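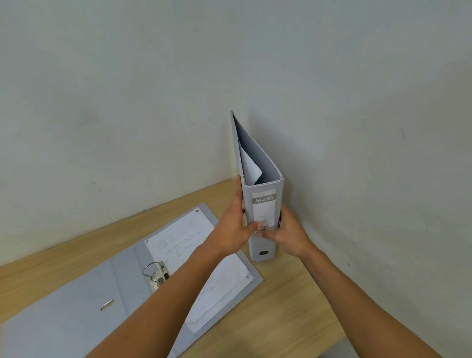

4. Setting up the binders

Read this section before you file anything. The Restley record sets are kept in lever-arch binders, and a set that starts out badly labelled is slow to put right once it is full.

4.1 What you need

One lever-arch binder for each job number
A paper insert for each spine label
A black pen or the label printer
A set of dividers
The job sheet from Wike

4.2 Checking an empty binder

1. Lay the binder open and flat on the desk.
2. Lift the lever and look at the arches. The tips must meet with no gap. A gap you can see will catch the holes in the paper.
3. Close the lever. It should shut with one firm push.
4. Stand the binder on its bottom edge with the spine towards you. If it rocks, the covers have warped. Put it aside for light use.
5. Check that the finger hole is near the bottom of the spine. If it is at the top, the binder is upside down.

Caution: Keep your fingers clear of the arches when closing the lever.

4.3 Labelling the spine

1. Take the old insert out of the holder. Use the blunt end of a pencil if it sticks.
2. Write the job number on the new insert in figures at least as tall as the sample on the job sheet. The first Porkier set begins at 401.
3. Write the client name under the number, then the month the set was opened, for example May.
4. Let the ink dry before you slide the insert in.
5. Hold the binder upright and read the label from arm's length. If you cannot read it, write it again.
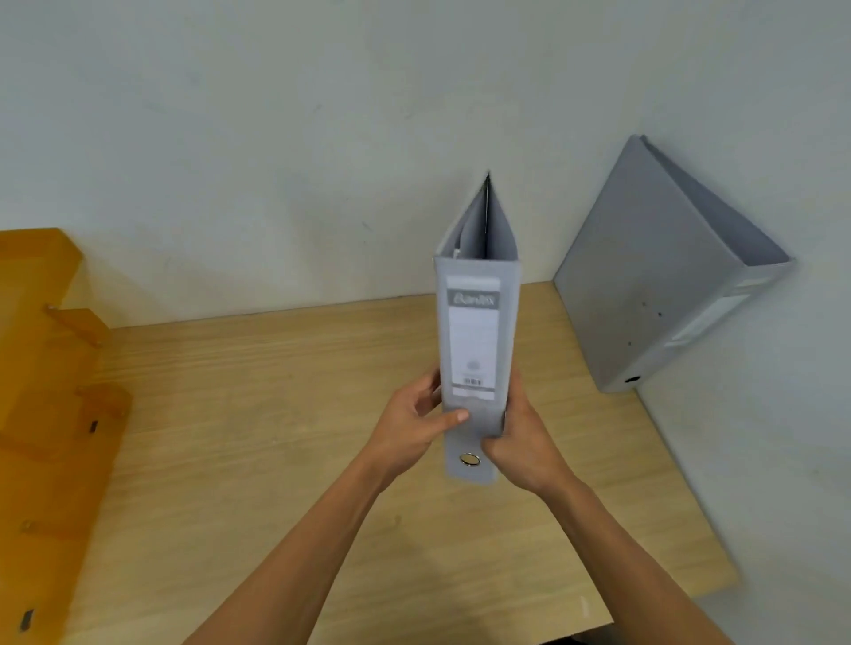 Writing on the insert is easier with the paper flat on the desk, so leave the holder until last. Keep your own wording inside the plain area. On the Bantex binders there is a dark band with the maker's name near the top of the label holder, and the white part below it has faint ruled lines you can write along. Leave the small print near the bottom of the insert alone.

Note: Do not tape over the label. Tape leaves a mark and the insert cannot be changed.

4.4 Loading

1. Put the dividers in first, in the order given on the job sheet.
2. Add the papers with the newest on top.
3. Stop when the lever no longer closes freely. Start a second binder and add "2" after the job number on its spine.
4. Pull the compressor bar down over the papers before closing the cover.

4.5 Putting on the shelf

Stand each binder upright with the label facing out, lowest number on the left. The Zernico shelves take 57 binders to a bay, but fill to 50 so that there is room to get a hand in. Pull a binder out by the finger hole, not by the top of the spine.

Spare inserts and dividers can be ordered from Yulan Jin.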